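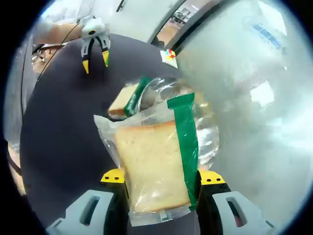
I have owned the Solovby bread box for ten weeks, which is long enough to have opinions about it and too long to send it back.

It cost $39. I bought it in November, when the old one (a roll-top, inherited, with a lid that came down like a guillotine) finally lost its hinge. My demands were modest. We are a sliced white household. The bread comes in a plastic bag, it gets eaten as toast or as the outside of a ham sandwich, and all I ask of a container is that it keep the loaf off the counter and away from the dog.

Solovby has larger ambitions. The leaflet in the carton talks about crust. It talks about airflow, and about letting the loaf "rest." My bread does not need rest. It has done nothing all day. The instructions then tell you to take the loaf out of its packaging and lay it directly on the slatted tray, so I did, and in 15 hours I had a stack of large croutons. The vents at the back work very well, I'll give them that. Air goes in and moisture goes out and your sandwich shatters.

Second loaf, I left it in the bag with the loose end twisted and tucked under. Much better. Soft on day four, decent on day five, toast only on day six, same as it would have been on top of the fridge. So as a device for preserving sliced bread in a plastic bag, the box performs exactly as well as the plastic bag.

As a place to put the bag, though, I've come to like it. The lid lifts with one hand and stays up. The inside is long enough for a full loaf lying down with room at the end for a packet of rolls, provided you don't mind the rolls taking on a certain shape. It wipes clean. The slatted tray comes out so you can tip the crumbs into the sink, and then goes back in only one way around, which took me three tries and a word I don't use in front of the dog.

Complaints. The rubber feet came off in the first month and I have glued two of them back on. The third is under the stove. The box is also tall, so if your upper cabinets hang low you'll have to slide the whole thing forward to open it, and on two feet it slides with great enthusiasm. And the little clip they include for closing bread bags is useless. It's too stiff for thin plastic and pops off across the kitchen. Use a clothespin.

My brother-in-law, Bradley Bloxham, has the Orkix, which costs $70 and has a bamboo lid you're supposed to use as a cutting board. He has never cut anything on it, on account of the toaster living on top. His bread tastes like mine. I looked at the Tang as well, but it only came in a red I'd have had to repaint the kitchen for, and the Bernari was sized for a baguette and nothing wider.

Three and a half stars. I'd go to four if they mailed me a foot.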